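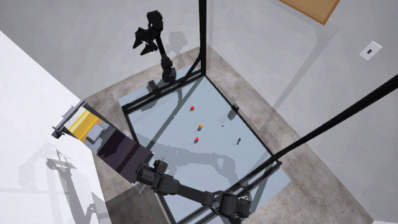 # Cunder brings its repair evenings back to Dilatville, by post and by phone

24 May 2020

I'm very pleased (and a bit nervous!) to say that Cunder is starting its mending evenings again, and this time you won't need to leave the house. We've missed you all, and the pile of wobbly lamps and silent radios in Dilatville must be enormous by now.

You ring us, tell us what's wrong, and we talk you through the fix over the phone. If it needs a part, we'll post one out in a padded envelope. Nkuna, the hardware shop on the corner, has given us 137 small parts kits to get going with – fuses, screws, washers, bits of flex, that sort of thing – and I can't thank them enough. 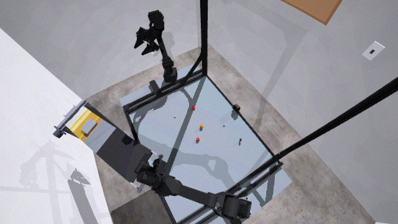
*A clear-topped table in a black metal frame, with two black robot arms.*

We've got room for 70 households in the first round. Last December we had 174 items through the door in one month, mostly toasters and fairy lights, so I expect the places will go quickly. Calls are free, and the kits are too, though if you'd like to put something towards postage we won't say no.

Please don't open up microwaves or old televisions, even if you're handy. Those can wait until we're able to look at them properly, and we're keeping a list.
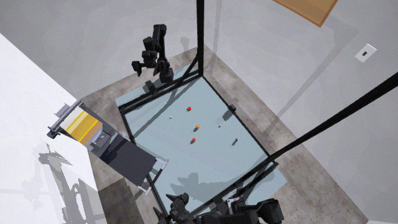 *Light blue tabletop and black frame rails.*

Markine is printing our new booklet of simple fixes, and the first 100 copies will be ready to go out with the kits. It covers plugs, loose handles, stuck zips and dripping taps, and I've had great fun writing it (the zips chapter got rather long, sorry).

To book a call, leave your number at the Nkuna counter or drop a note through Cunder's letterbox. We'll ring you back in the evening, so have your screwdriver ready!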